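生活 · 居家专栏

我家那张桌子,最近一次彻底清空,还是在三月。

说“清空”有点抬举自己了,其实就是把上面的东西全抱到床上,擦了一遍桌面,再一样一样抱回来。抱回来的时候我还特别认真地想,这回可得好好摆。结果你猜怎么着,不到两个礼拜,碗又压着毛巾,毛巾又压着我找了三天的开瓶器。

所以编辑来问我要不要写一篇关于“一张桌子”的稿子,我几乎是抢着答应的。我对桌子有意见,攒了好多年了!

先交代一下我的桌子观。我小时候家里只有一张大桌子,吃饭是它,写作业是它,包饺子是它,我爸修收音机也是它。那张桌子漆都磨白了,靠窗一角有个烫出来的圆印子,谁烫的到现在也没人认。后来我自己租房,一口气买了书桌、餐桌、茶几,还有一张细脚伶仃的边几(在一家叫 Madeck 的小店里买的,297块,当时觉得捡了大便宜),结果四张桌子,四张都堆满。边几堆得最狠,它最小嘛。

搬过两次家之后,我又回到了一张桌子。这次挑的是深棕色木纹的,后沿带一条抬高的搁板,黑色金属架子托着。我喜欢搁板,喜欢得有点不讲理。它底下那一溜空当,正好塞些不高不矮的东西,小锅啊,茶罐啊,往里一推,前面就豁然开朗了。朋友 Fabian Tanner 来吃饭,说我这是“把乱往后推了二十厘米”。他说得也没错。可是二十厘米也是距离呀。

木纹这种东西,远看近看差别很大。远看就是一块棕色,凑近了才有意思,一条一条细细密密地挨着,颜色从浅到深,顺着一个方向走。我擦桌子的时候习惯顺着纹路擦,横着擦总觉得别扭,像摸猫摸反了毛。
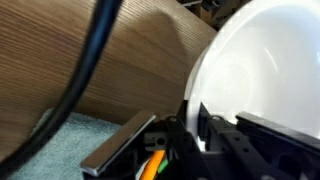 细密的木纹,旁边是白色的弧形边沿

说到白色,我得夸夸大白碗。

家里有一只大号的白塑料碗,是我这两年用得最值的东西。当初在 Hanico 买的时候纯粹是凑单,差一点到满减,随手往车里一放。到手一看,这么大!我一个人过日子,要这么大的碗做什么?头一个礼拜它就倒扣在冰箱顶上落灰。后来有一天拌凉面,平常的碗一拌就往外飞黄瓜丝,我才想起它来。从那以后就没歇过:洗樱桃,泡木耳,和面,腌鸡翅,夏天冰一盆西瓜块端到沙发上抱着吃。不用的时候就空着搁在桌上,也挺好看的,宽宽的一圈边沿接着光,亮亮的。

我见过不少人家的大碗都买成玻璃的或者陶瓷的,漂亮是真漂亮,就是沉。我手劲小,洗一次心惊一次。塑料碗掉地上也就“咣”一声,捡起来继续用。唯一的毛病是怕番茄酱,拌过一次肉酱面,里头红了好几天,我拿小苏打糊了一晚上才算交代过去。还有咖喱,咖喱千万别碰!

再来说毛巾。

我对桌上放毛巾这件事,态度是变过的。以前我觉得毛巾就该待在厨房挂钩上,放桌上显得没收拾完。后来有个开民宿的朋友 Aurelio Galindo(他那个地方叫 Demchenko,名字怎么来的他讲过一遍,很长,我没记住)跟我说,他每张桌子上都放一条叠好的毛巾,颜色随便,但是一定要叠。客人一坐下,手边有个软的东西,倒水也不慌了。我回来就照做,挑了一条蓝绿色的,对折再对折。

说实话我叠得不怎么样,边总对不齐,放一会儿还会皱起来。可皱就皱吧,深棕桌面上有那么一块蓝绿,整张桌子都精神了。颜色我试过灰的、米白的,还有一条印柠檬的,最后还是这个颜色留得最久。灰的太像抹布,米白的第二天就真成了抹布。柠檬那条被我妈看上了,拿走了。

小锅放在毛巾右边。不锈钢的,圆口,小小一只,往搁板底下一靠正合适。这种锅煮一个人的面嫌小,热牛奶、煮两个鸡蛋刚刚好。我有一阵子迷上自己做焦糖,拿它熬糊过两回,第二回糊得特别彻底,厨房里一股中药味,窗户开了一整夜。还有一次用它化黄油,接了个电话回来,化出一锅榛子色的,倒是误打误撞,拿来烤了盘玛德琳,好吃得不得了!

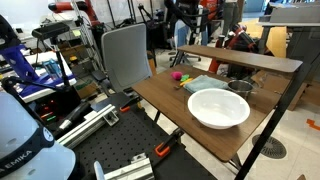

白碗在前,毛巾和小锅在后,左边是几样小玩具

哦对,小玩具。

桌子左边我一直留着给它们:一个亮粉色的球,一块绿的,一条黄的长的。来家里的小孩进门先奔那儿去,大人呢,大人更离谱,聊着聊着手就伸过去了,捏着那个粉球说房价。我觉得一张桌子上总得有点没用的东西,全是有用的就太像工位了。工位我白天已经坐够了,椅子也坐够了(灰色、高靠背、网面的那种,你肯定也有一把)。

怎么摆呢?我自己摸索出来的办法很土,就是大的往前放,矮的软的放中间,金属的靠后,小零碎统统归到一边。大碗要是放后面,前面的东西就全成了它的随从,拿什么都得绕过去。放前面反倒省事,伸手就端走了,剩下的一眼看得见。小零碎别散开,散开了就像掉在桌上的,凑在一块儿才像是摆的。

这里插一句收纳盒。我买过一整套,Drirport 的,大大小小一共17个,带盖子带标签,收到那天我兴奋得饭都没吃,坐在地上贴标签贴到半夜。“电池”“备用钥匙”“重要小票”,写得可工整了。现在呢?“电池”里面是橡皮筋,“重要小票”里面是过期的感冒药。盖子丢了好几个,有一个被我拿来垫花盆。也不是盒子不好,就是我这个人吧,东西一进盒子就等于进了黑洞,非得摊在眼前才记得有它。

所以我这张桌子基本是敞着的。敞着有敞着的规矩,我给自己定的是每天晚上睡觉前过一遍手:碗空出来,毛巾重新叠,锅推回搁板下面,玩具拢一拢。放一首歌的工夫。有时候太累了,那就只叠毛巾,别的明天再说。7月4日那天我从外面回来,热得头昏,连毛巾都没叠,倒头就睡,第二天起来看着那一桌子,居然也没怎么样。

倒是清洁这块可以多说两句,总有读者来信问。木纹桌面我不用喷雾,用拧得很干的湿布走一遍,再拿干布追一遍。油点子当场擦,过夜就得跟它打架。搁板和桌面之间那条缝最容易积灰,手指头伸进去摸一下你会沉默的。我的招数是旧筷子裹上湿巾,顺着缝捅过去,难看是难看,好使。金属架子的腿也别忘了,黑色的最显灰,尤其是靠近地面那一截。

有位读者问,预算3000块想把餐桌区重新弄一弄,该先买什么。我的建议是先别买!先把桌上的东西全搬走,空着吃三天饭,看看你每顿饭都回去拿的是哪几样,就把那几样放回来。我当时试下来,头一天就回去拿了碗和毛巾,第二天拿了锅,玩具是第三天拿回来的,吃着饭手里发空。开瓶器倒是一直没想起来,现在在抽屉里,应该在吧。

真要花钱,就花在灯上。我那盏灯还没换,下回写灯。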